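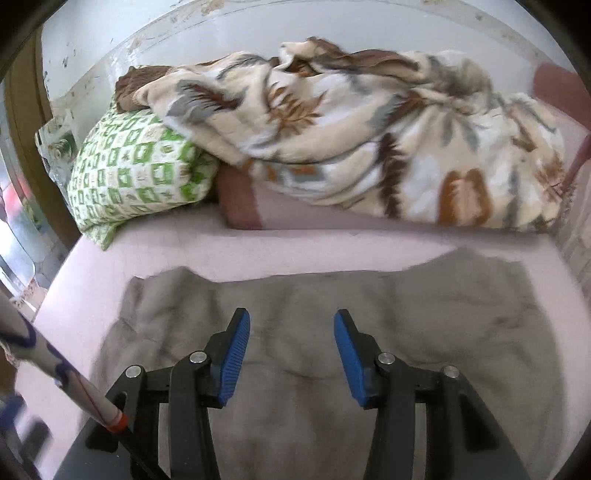 Gray fabric, unpressed, with a white stick marked in blue and red.

Ancombe Textile Library
Community Lending | Fabric & Household Linens

1/14 The Ancombe Textile Library reopens its lending desk on 3rd November. This thread sets out the borrowing rules for the winter season, including several changes to deposits, washing and late returns. Members are asked to read to the end before placing a reservation.
41 shares · 9 comments

2/14 The collection now stands at 1,905 catalogued pieces. It includes tablecloths, curtains, bed linens, plain yardage and a small group of quilts. All except the quilts may be borrowed for home use. Quilts may be viewed at the long table by appointment.
12 shares · 3 comments

3/14 Membership remains open to any resident of Ancombe or Drernlow aged 16 or over. Proof of address is required once, at sign-up. A utility bill, a lease or a letter from a school will be accepted. Members who joined before January do not need to register again.
18 shares · 6 comments

4/14 The standard loan period is four weeks. One renewal is allowed, provided that no other member has reserved the piece. Renewals may be made in person or by telephone. The desk does not accept renewals through comments or direct messages on this account.
8 shares · 11 comments

5/14 Deposits have been simplified. Plain yardage and everyday linens no longer require one. Curtains sold to us as full sets, and all pieces from the Grollo bequest, continue to carry a refundable deposit. The amount is printed on the loan card.
15 shares · 4 comments

6/14 The Grollo bequest consists of 123 household linens given by one family. Most are table pieces with drawn-thread borders. They may be used for meals, weddings and other gatherings, but they may not be cut, dyed, pinned to walls or run through a tumble dryer.
37 shares · 8 comments

7/14 Washing. Cotton and linen pieces should be washed by the borrower in cool water and dried flat or on a line. Wool and silk should be returned unwashed – staff will clean them. Please do not use bleach or scented softener on any library piece.
29 shares · 14 comments

8/14 Ironing is not required. Many members have returned pieces late in order to press them first. A creased cloth returned on time is preferred to a smooth one returned a week afterward. Pressing is done here, before the piece goes back on the shelf.
52 shares · 17 comments

9/14 Stains and tears should be reported on the pink slip. There is no charge for ordinary wear. Please do not attempt to mend a piece at home, even a small hole along a hem. Repairs are made with thread matched to the original, and earlier stitching must be removed before that work can begin.
22 shares · 5 comments

10/14 Late returns are no longer fined. A member with a piece more than two weeks overdue will be unable to borrow again until it is returned. Last season, 69 pieces came back after a single reminder card, and the cards will continue.
31 shares · 7 comments

11/14 Schools and theater groups may borrow up to eight pieces under one card. A named adult must sign for the loan. Groups planning to use fabric on stage should speak with the desk first, as some of the older curtains are too weak to hang for long periods.
10 shares · 2 comments

12/14 The Giáp sample books are again available for study. They hold small cuttings of dress and furnishing cloth, arranged by fiber and weight. The books do not leave the building. Pencils only, please – pens and drinks should be left at the coat rack.
26 shares · 6 comments

13/14 Donations are paused until the end of January. The shelves for incoming cloth are full, and each piece must be aired, measured and entered in the catalog. Bags left at the door outside opening hours cannot be accepted.
14 shares · 10 comments

14/14 Questions about loans, lost cards or group borrowing may be addressed to Boglárka Pálfi, Head of Lending, at the front desk. The full rules are posted in the entrance hall in large print, and a copy may be taken home on request.
19 shares · 4 comments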